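Food Presentation, Unit 4: Sorting and Laying Out Produce
Handout prepared by Lies Verbruggen

Before anything goes into a box, it goes on the table. Students who skip this step tend to produce what Maja Cieślak kindly calls "a heap".

Put like with like: round things together, cut pieces together. A shallow box forgives very little, so whatever goes in will be seen.

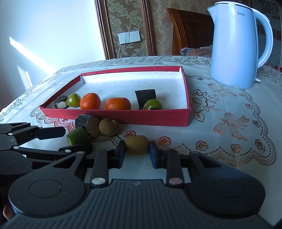

Vol. 31, p. 143

Red sides flatter green produce and do nothing much for brown. Kiwi-like fruit needs a paler neighbour, and a white patterned cloth will do at a pinch. Turn cut faces the same way unless you have a reason, and "it rolled" isn't one.

For February: lay out one box, then write 200 words defending it. Last year's longest defence ran to 1,000. The box was still a heap.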